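Products | Bins and Trays | Workstations | Downloads | Contact

Liningate Rutex 52 Shallow Parts Tray, Yellow

The Rutex 52 is an open-topped molded tray for kitting small electrical parts at the bench. It has a raised rim on all sides, rounded corners and a smooth floor. Standard color is yellow. Typical contents are wired components, short harnesses and bare circuit boards.

Trays are sold singly or in cartons of 100. One part number per tray is recommended. Leaded components should be laid out in a single layer.

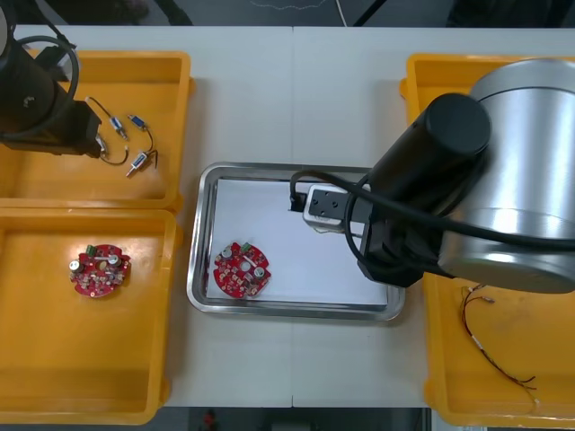
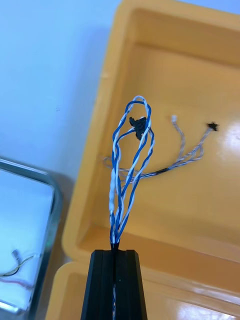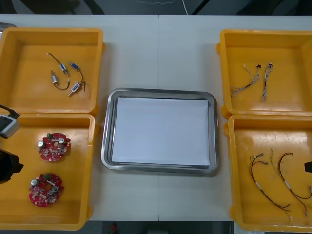 Yellow trays with wired components, twisted wire and red circuit boards.

Rated load is 900 g, evenly distributed. The tray is not ESD-safe in the standard version. For static-sensitive boards order the dissipative version, suffix D, which is black and has the same footprint. Trays nest when empty and do not stack when filled. Lids are not available for this size.

Clean with a damp cloth and mild detergent. Do not use acetone or other ketones. Light surface scuffing does not affect load rating.

Order code: RX-324 (single), RX-324-C (carton). Suffix D ships from June stock only. Adhesive label holders are ordered separately and fit the short side.

Page revised December 10, 2021

Related items
Budent steel tray, rectangular
Rutex deep bin, yellow
Onyshchenko harness clips
Label holder, adhesive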